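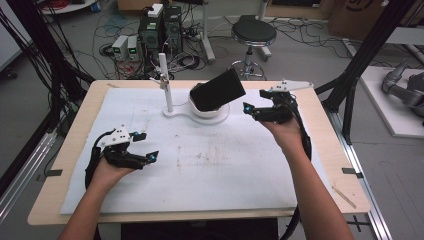
Automation & Robotics | Features

Search this site
Search

5 min read

The first number I ever wrote down for our robot budget was the price of an arm. I underlined it twice, felt very grown up, and took it to Paavo Hakala, who runs the money side of our little lab. He read it, turned the page over to see if there was more on the back, and asked me what the arm was going to sit on.

I hadn't thought about what it was going to sit on!

That was April. By the time I'm writing this up (23 September 2022, for anyone comparing prices later) the spreadsheet has 200 rows, and the arm takes up exactly one of them. The rest is stuff. Frame rails, power supplies, stools, foam board, and cable — so much cable. I priced cable for one bench and then we built more than one bench, and I'll let you guess how that went.

If you're planning to teach robots by having people do the job by hand first, budget for the hands. We went with hand-held grippers, a pair per station, so a person can stand at a table and work through a task with them. Nelli Karppinen, who does most of our sessions, made me hold a pair myself before I signed anything, and I'm so glad she did. On paper I was comparing grip force and shipping times. Ten minutes in, all I cared about was my wrists and where the cable went. Ask the seller for a loaner. If they say no, ask again, and then maybe ask somebody else.

Spare fingertips and brackets get their own line now. So do little fixtures — stands, cups, clamps, the things that hold a part still while you work on it. I put in $700 for those and Paavo laughed, and then we spent it, all of it, before the summer was over. Our biggest single surprise was a freight bill for $1,417 on a crate I'd assumed shipped free. Read the quote to the bottom, please, even the gray print.

Computers I got right, mostly by accident. I'd asked for one machine per station plus a spare, and the spare has been in use since the week it came. Storage I got wrong. Recordings pile up fast, and buying drives in a hurry is a terrible way to buy drives.

As for padding, I add 10 percent to every section of the sheet instead of one big cushion at the end. A big cushion looks like free money to whoever reads the total first, and ours got trimmed twice. The small ones have survived every meeting so far.

Next year's plan is open on my other screen as I type. Nelli wants better stools and a second set of grippers. Paavo wants to know what they're going to sit on.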